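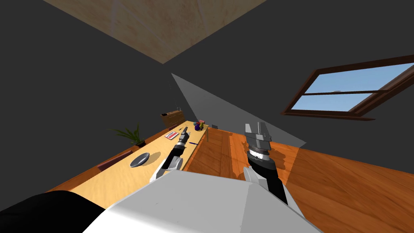 La casa de pinturas Trolier, con tienda en la calle mayor de Kilgate y almacén en Rilcombe, retirará en febrero seis de sus blancos. La noticia llegó a los clientes en una nota de dos párrafos pegada junto a la caja, entre el horario de invierno y un anuncio de gatitos ya adoptados. Quienes pensaban pintar el pasillo disponen, por tanto, de un invierno entero para despedirse de Blanco Lana, Blanco Sábana, Blanco Tiza Vieja, Blanco Niebla, Blanco Domingo y un sexto que se llama Blanco a secas y que es, según el mostrador, el que más se confunde con los otros cinco. El hueco en la estantería lo ocuparán los grises oscuros, que llevan dos temporadas comiéndose el catálogo. La combinación que ahora piden los clientes es paredes de color carbón, techo de madera clara y una ventana de marco marrón por la que entre un trozo de cielo azul, a ser posible todos los días, extremo que Trolier no garantiza.

La carta de colores de la casa tiene 368 tonos. Después de la poda tendrá los mismos, porque por cada blanco que sale entra un gris. Los nombres de los recién llegados están decididos desde el verano y se han mantenido en secreto con un celo que ya quisieran algunos ministerios. Este periódico ha podido saber que uno de ellos se llamará Gris Andén.

«Un blanco no se retira, se jubila», explica Mohit Bhardwaj, responsable de ventas, que lleva una chaqueta impecablemente blanca y prefiere no hablar del asunto. Bhardwaj calcula que las ventas de los seis tonos han caído un 20 por ciento en un año, y atribuye el descenso a las revistas, a los hoteles y a su cuñada, que pintó el comedor de negro y recibe desde entonces más visitas que nunca.

La noticia no ha sentado igual de bien en la acera de enfrente. Geeta Rastogi, pintora de brocha gorda desde que acabó los estudios, compró el jueves todas las latas de Blanco Tiza Vieja que quedaban en la tienda. Las ha guardado en su garaje de la urbanización Rathore, al lado de la leña. El coche duerme fuera.

—Tengo clientes que llevan tres pisos con ese blanco —dice—. ¿Qué hago cuando el niño le dé con el triciclo a la pared? ¿Les pinto un círculo gris y les digo que es tendencia?

Rastogi conoce bien los grises. Los cobra más caros, porque piden una mano extra y marcan cada pasada del rodillo si la luz entra de lado. También los ve deshacerse. El invierno pasado pintó de gris carbón el dormitorio de una pareja de Kilgate; en primavera volvió a cubrirlo de blanco. Por el segundo encargo les hizo un descuento de 60 libras, «por lástima», y todavía le deben una merienda.

## La hora de comer 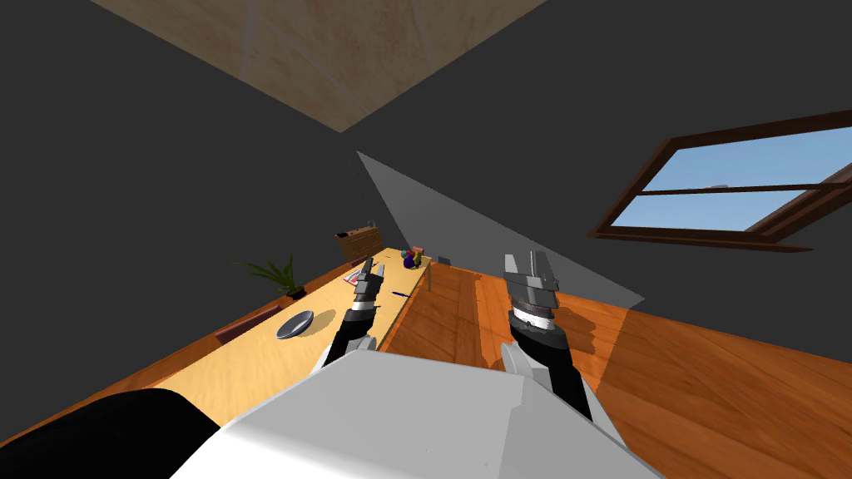 El verdadero campo de batalla es el comedor. Quien pinta el salón de oscuro se encuentra con que los muebles que tenía ya no le sirven, y ahí empieza un gasto que no figura en ningún folleto de Trolier. Los decoradores de la zona recomiendan contrarrestar las sombras con madera pálida, y la receta de moda es una mesa larga de tablero claro con los costados de un marrón más anaranjado y, encima, un cuenco gris, redondo y poco hondo, que hace las veces de centro y en el que en Kilgate se acaban dejando las llaves. Una tienda de muebles de Rilcombe asegura que vende la mesa con lista de espera. El cuenco se entrega en el acto.

La fiebre tiene sus damnificados menores. El club de bridge de la urbanización Rathore se reúne desde septiembre en un salón recién oscurecido y ha tenido que cambiar de baraja, porque a media tarde los tréboles y las picas se volvían una misma cosa. Se habló de encender la lámpara. El anfitrión se opuso: estropeaba el ambiente. La partida se juega ahora junto a la ventana, con turnos de silla que se respetan hasta la hora del bizcocho.

También la peluquería de la plaza pintó de gris su pared del fondo. A los diez días colgó en ella un espejo, a los quince otro, y hoy la pared es un rumor. La dueña se declara encantada con el color.

En el otro bando, la biblioteca de Kilgate ha anunciado que seguirá blanca. No es una toma de postura estética, aclara la nota difundida por el centro, sino el resultado de tener en el sótano pintura comprada para dos legislaturas. El lote es de Blanco Niebla. Rastogi ya ha preguntado si venden.
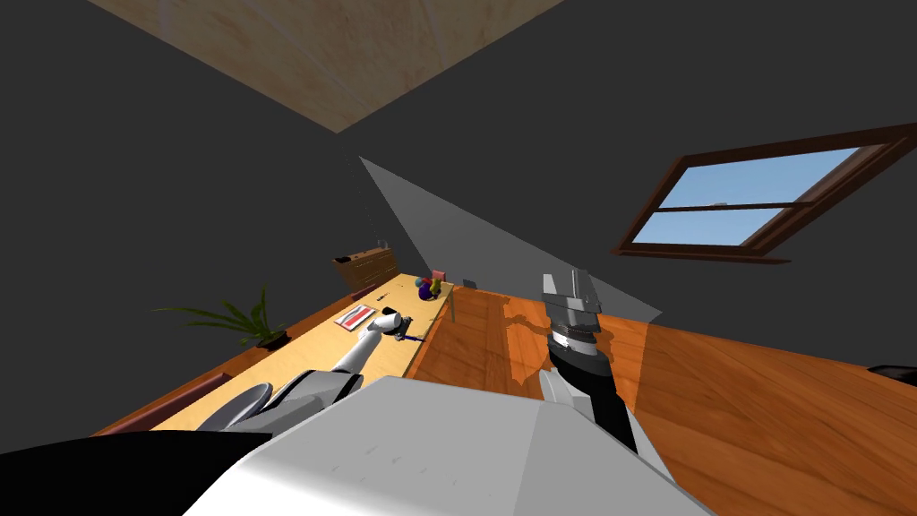 *Paredes oscuras, techo de madera clara y suelo de tablones anchos: interior en la línea que se impone en la comarca.*

## Se admiten despedidas

Trolier no es nueva en esto de dar disgustos. Hace años suprimió un verde de persianas que usaba media calle mayor, y los vecinos tardaron tanto en ponerse de acuerdo sobre el sustituto que aún hoy se distingue, por el tono de las contraventanas, quién se hablaba con quién. Bhardwaj, que entonces despachaba en el mostrador, recuerda aquellas semanas como «muy instructivas». Guarda una carta de protesta escrita en verso. Rimaba persiana con desgana.

Esta vez la empresa ha querido hacer las cosas con tacto. Hasta final de mes, quien se lleve una lata de cualquiera de los tonos condenados recibirá de regalo una brocha pequeña y una tarjeta con la fórmula de mezcla, de modo que otro establecimiento pueda reproducirlo. La tarjeta está impresa en blanco sobre crema y se lee regular. Bhardwaj admite que hubo un debate interno sobre el diseño y que lo ganó el diseñador.

Las fórmulas han abierto una discusión inesperada. Dos clientes que compararon las suyas en la cola sostienen que Blanco Sábana y Blanco Domingo son la misma pintura con distinta etiqueta. La casa lo niega: entre una y otra hay, dice, una gota de ocre por cubo. Preguntada por el alcance de la gota, Rastogi pidió ver las dos muestras, se las llevó a la puerta, las miró a la luz de la calle y devolvió la que no era.

Falta por resolver la cuestión del escaparate. La fachada de Trolier lleva pintada de Blanco a secas desde que abrió el negocio, y el repintado toca precisamente la próxima primavera, cuando el tono ya no estará a la venta. Se barajan tres salidas: reservar unas latas para uso propio, que quedaría feo; pedir a la competencia que lo fabrique, que quedaría peor, o estrenar Gris Andén en plena calle mayor. Esta última necesita permiso municipal, y el formulario de solicitud exige adjuntar una muestra del color actual «a efectos comparativos».

La muestra se entregó la semana pasada. El ayuntamiento la devolvió con una anotación a lápiz en el margen, en la que se pedía al solicitante que indicara dónde, dentro de la hoja, estaba el color.

Trolier ha vuelto a presentar los papeles, esta vez con el rectángulo rodeado de rotulador. La respuesta se espera para antes de Navidad. Mientras tanto, la tienda abre de lunes a sábado en su horario de siempre y conserva existencias de cinco de los seis blancos. Por el Blanco Tiza Vieja, el mostrador remite al garaje de la señora Rastogi — llamar antes, que a veces está subida a una escalera.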